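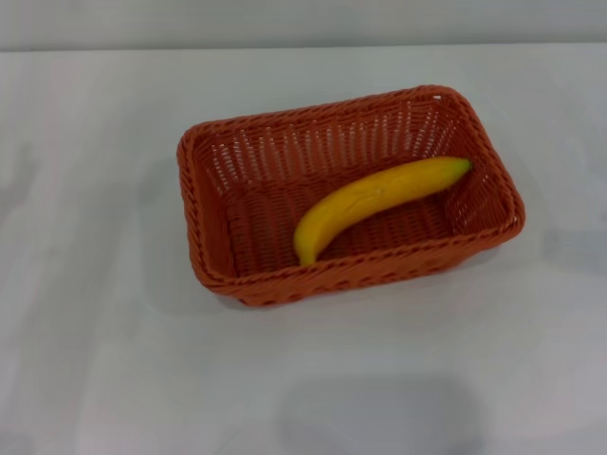
Fruit and Basket Set: README

Maintained by Margit Lengyel and Zoltán Jakab
Project: Jornley, tabletop tidying
Last revised: September

What's in it

Pictures of fruit in baskets on a white table, taken in one room. The set covers 172 placements, most of them with a single piece of fruit. Bananas are the most common, followed by lemons, mandarins and a few green apples. There is no cut or peeled fruit.

Each placement has its own folder with the pictures and a short text file called notes. The notes give the fruit, the basket and which way the fruit was meant to lie (along, across or diagonal). Zoltán wrote the notes for the first 70 placements and Margit did the rest, so the wording changes partway through. "Corner to corner" in the early folders means the same as "diagonal" in the later ones.

Baskets

There are 7 baskets in the full set. The orange-red one has its own colour entry, "terracotta", in the notes. Please don't merge it with "red", as that label belongs to a round basket with a handle. Baskets are listed by colour first, then shape, then the kind of rim.

Woven sides are labelled as part of the basket, gaps included. If you are outlining a basket by hand, follow the outer line of the rim and ignore the small openings. We tried tracing the openings early on and gave up after two afternoons. 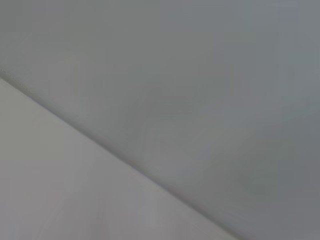

Fruit labels are simpler. One outline per piece, stem included, drawn to the visible edge only. Where the rim hides part of a banana, stop at the rim and tick "partly hidden" – do not guess the rest of the shape. Fruit stickers were peeled off before we started, though a couple of the apples still have theirs.

Room and table

The table stayed against the same wall throughout. We wiped it down between fruit types, mostly on account of the mandarins. The grey blind was left down and the ceiling light left on, but the colour of the light still drifts a little in placements done after 4 pm.

Bananas were replaced when they got too spotty. Ripeness was written down as green, yellow or spotted, going by whoever was holding the banana, so treat that column as a rough guide.
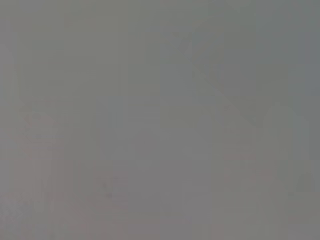 Placement numbers go up to 200 because some were dropped and we didn't renumber. A missing number is a dropped placement, usually one where the fruit rolled off the table or the wrong basket was written down.

Known problems

The two lemon folders marked "Amaral" use the old basket names. The green apples are sometimes entered as "apple" and sometimes as "apple, green" – search for both. Basket measurements are in centimetres and were taken at the rim, and the base is narrower on all of them.

Corrections

Send the placement number and the line that needs changing to Zoltán. Margit looks after the basket list.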